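Marble counter etched under cutting boards, how to protect it
Home Care Forum > Kitchens > Counters and surfaces
Posted 3 January 2023

Undia
We have a white marble kitchen counter, honed, sealed in March by the installer. Two bamboo cutting boards stay out on it more or less permanently. When I lifted the larger one last week there was a dull rectangle underneath that matched the outline of the board. It does not wipe off with water or with dish soap. The surface feels slightly rough compared with the marble next to it.

What I would like to know:
Is this a stain or an etch, and how do I tell?
Can it be fixed without calling the installer back? He quoted 1,525 dollars to rehone the full run, with no option for a partial job.
Should the boards have feet, or should they be stored upright?

The boards get washed in the sink, dried with a towel and put back flat. The kids use one end of the counter for their pretend food and plates, so I would prefer not to use strong products there.

Tello
Just get quartz next time. Marble is a bad surface for a kitchen and every sealer is a waste of money. We had ours two years and it looked terrible.

Prasik
Replacing the counter does not address the problem, so I will go through it in order.

A stain is a color change inside the stone. An etch is damage to the surface, and it shows as a dull or rough area with little or no change in color. From your description it is mostly an etch. To check, put a few drops of water on the dull area and a few on clean marble and leave both for ten minutes. If the water darkens the stone in the dull area only, the sealer has also failed there and moisture is getting in.

The usual cause is acid from fruit, vinegar or tomato running off the cutting surface and under the edge. A board lying flat holds the liquid against the stone for hours. A towel-dried bamboo board also keeps some water in the grain, which adds moisture marks to the etch.

For a honed finish you can repair a small area by hand:
Clean with a pH-neutral stone soap and let the surface dry overnight.
Wet the area and rub lightly with 800 grit wet/dry paper on a flat block, in overlapping circles. Go a short distance past the edge of the mark.
Rinse, dry and compare with the surrounding stone. Repeat if needed.
Wait a full day, then reseal with a penetrating sealer.

Test it first in a corner behind an appliance. Do not use this method on a polished finish, as it will leave a visible matte patch.

On storage, fit silicone feet to the underside of each board or stand the boards on edge after washing. Our counter is the same type, and the boards do stay out during the day. I lift them every evening and wipe the marble below.

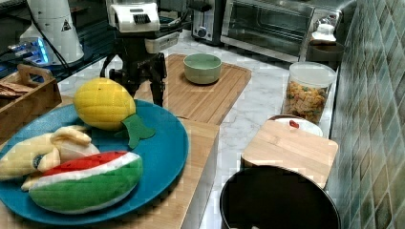 Osturitz disagrees with the sandpaper step and says a marble polishing powder should be tried before any abrasive paper, since 800 grit in untrained hands tends to leave a shallow dip that catches the light.

That is a fair point for polished stone. On honed marble the powder can bring up a shine that does not match, so if you try it, keep it to the test corner first. A dip comes from working one spot with a fingertip, and the flat block is there to prevent it.

For the end the kids use, plain water and a microfiber cloth are enough between weekly cleanings with the stone soap. Keep them off any resealed section until the cure time on the sealer label has passed.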